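# Unit 4: Setting Out Floors

Read before the practical. Bring a steel tape, a chalk line, a pencil and a straightedge. The terms below are used in the same sense in the assessment sheet.

## Terms

**Datum:** a line or level that is fixed first and is not adjusted afterwards to suit the work.

**Module:** the tile size plus one joint. All spacing is worked in modules, never in bare tile sizes.

**Control line:** a line on the substrate that tiles are laid to. The primary control line normally follows the long axis of the room. The secondary line is set square to it.

**Out-of-square:** the sideways offset of a line from its true position, measured over a stated length. A figure given without the length has no meaning.

## Choosing the primary line

Walls are poor datums. A stud wall can bow along its length, and two walls that meet at a corner are seldom at a right angle. Take the room width at both ends and in the middle, mark the midpoint of each, and compare the three marks. If they fall on one line, use it. If they do not, decide which feature of the room the eye will read first. In a hall this is usually the line from the entry door to the far doorway. In a kitchen it is the front edge of the cabinets.

Where two rooms are joined by an opening, the primary line is carried through the opening before either room is worked out. Students in the Lolberg workshop often set each bay separately and meet at the threshold with a stepped joint. The step cannot be corrected by widening joints in the last few rows.

## Setting the secondary line

The usual method is the 3-4-5 triangle. Mark an origin on the primary line. Measure four units along the line and three units to the side, then swing the side measurement until the hypotenuse reads five. Use the largest triangle the room allows. An error of one pencil width on a small triangle grows in proportion as the line is extended to the wall.

Arcs struck from both sides of the origin give a second reading. If the two readings disagree, the origin or one of the base marks is wrong, and the line should not be snapped until the fault has been found.

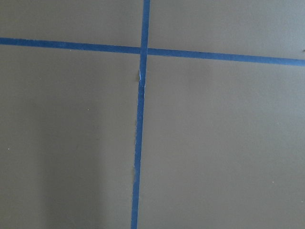 Origin marks are of two kinds, and they should be kept apart in the notes and on the floor. A location mark tells the setter where to work. A control mark tells the setter which way to work, and has to be accurate in angle as well as position. Strips of blue painter's tape, crossed on a plain grey surface, make an adequate location mark because the colour is easy to find. The cross formed by the two strips is slightly skewed, and a skew of that kind disqualifies it as a control mark. A tape edge should not be used as a straightedge or a square. If tape is used at all, draw a fine pencil line over it and measure to the pencil line.

## Checking with diagonals

A rectangle with equal opposite sides has equal diagonals. If one side is offset by *e*, the diagonals differ by approximately

> 2We / d

where *W* is the width, *d* is the nominal diagonal, and *e* is small compared with both.

The check works well in rooms that are close to square and badly in long, narrow ones. Take a hall 996 mm wide and 4 m long. The nominal diagonal is 4122 mm. An offset of 4 mm over the length produces a diagonal difference of only 2 mm, and a cloth tape will not resolve this reliably. In narrow rooms, check the long line directly with a stringline or laser and use the diagonals only to catch gross mistakes.

## Worked example: the Pikelthorpe hall

Given:

- clear width 996 mm
- module 557 mm, made up of a 553 mm tile and a 4 mm joint
- perimeter gap 4 mm at each wall

Usable width is 996 − 8 = 988 mm.

**Option A, tile centred.** One full tile takes 553 mm and two joints take 8 mm. The remainder is 427 mm, giving a cut of 213.5 mm at each wall. Both cuts are less than half a tile.

**Option B, joint centred.** One joint takes 4 mm. The remainder is 984 mm, giving a piece of 492 mm on each side. Both pieces are greater than half a tile.

Option B is adopted. It needs two cuts per row, the same as Option A, and uses one fewer tile piece across the width. The primary control line then falls on the centre of a joint. Offset it by half the joint width to obtain the working edge of the first tile, and label the offset line so that the two are not confused.

Now suppose the hall narrows toward the far end. The taper is divided equally between the two cut pieces. The centre joint stays straight.

## Chalk, pencil and adhesive

Snap chalk lines on a clean substrate and lift the string square to the floor. A string pulled to one side leaves a curved line. On runs the length of the hall, hold the string down at the middle and snap each half separately.

Red and black chalks can bleed through pale grout. Blue is used in the workshop. The Sinderine adhesive supplied for this unit is grey and hides any line it covers, so spread up to the control line and stop short of it. Where a line has to be crossed, transfer it to the wall first at both ends.

## Exercises

1. Rework the Pikelthorpe hall with a perimeter gap of 2 mm and the same module. State which option you would adopt.
2. Derive the diagonal difference formula from the two right triangles. Note where the approximation enters.
3. Draw the control lines for the Gape laundry plan. The plan shows an opening to the corridor; carry the primary line through it.
4. Explain how you would check a secondary line in a room where the full triangle cannot be swung.

Show all working in millimetres. Sketches may be freehand but dimensions must be written on them.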